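Acrylic riser shelves bowing in the middle, what thickness do I need?
Asked in Display and Fixtures, 2021-08-27
Tags: acrylic, shelving, sag, retail

I run the counter displays for a small shop in Cluldale. The stepped acrylic risers we buy from Stedel are fine for candy, but I want to make a wider one in the same style for boxed goods and jars. My first attempt used 1/8 inch sheet, supported only at the two ends. It looked flat when I glued it. By February it had a visible dip in the center, and it stays there after I take the load off.

Is this a thickness problem or did I buy bad sheet? The supplier (Ferel) says the sheet is cast, not extruded. I would prefer not to add a center support if I can avoid it.

2 answers

Answer 1 (accepted), score 14
Parisa Azimi

Thickness, mostly. The sheet is probably fine.

Two separate things are happening. The first is elastic deflection, which appears as soon as you load the shelf and goes away when you unload it. For a given load and depth it goes up with the cube of the span and down with the cube of the thickness. Doubling the thickness from 1/8 to 1/4 inch cuts it to one eighth. Shortening the span by half does the same if the total load on the shelf stays the same.

The second is creep. Acrylic under constant stress keeps moving for months, and part of that movement is permanent. That is your dip. Cast sheet creeps less than extruded but it still creeps. Keep the long-term stress low and keep the shelf away from hot lamps and sunny windows.
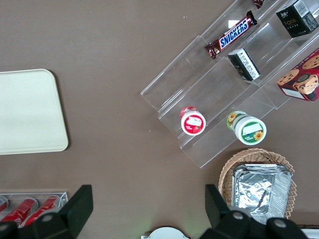
Clear tiered stand with candy bars and small boxes on the steps.

On a stepped riser, the vertical face between two treads can do a lot of the work. If it is bonded along the full front or back edge of the tread, it acts as a beam standing on edge and is far stiffer than the tread alone. Butt joints made only at the ends give you none of that.

What I would do:
Use 1/4 inch for the treads.
Bond a continuous riser strip, 2 inches tall, under the back edge of each tread.
Use solvent cement on clean, square edges. Flame-polished edges tend to craze when cemented, so leave the joint edges unpolished.
Load it and measure the dip with a straightedge after a week, then again after a month.

If it is still moving at the second check, go thicker or put in the center support.

Comments
Did the strip under the back edge and it is much stiffer even with the old 1/8 sheet. Ordering 1/4 for the final one. Thanks.
Check whether your sheet is sold in metric. Ours was labeled 1/4 and measured under that.

Answer 2, score 2

just use glass. I have glass shelves from Tuhumury and they dont sag at all. heavier though and you have to get the edges ground. polycarbonate is NOT better for this, its tougher but bends more

Viewed 571 times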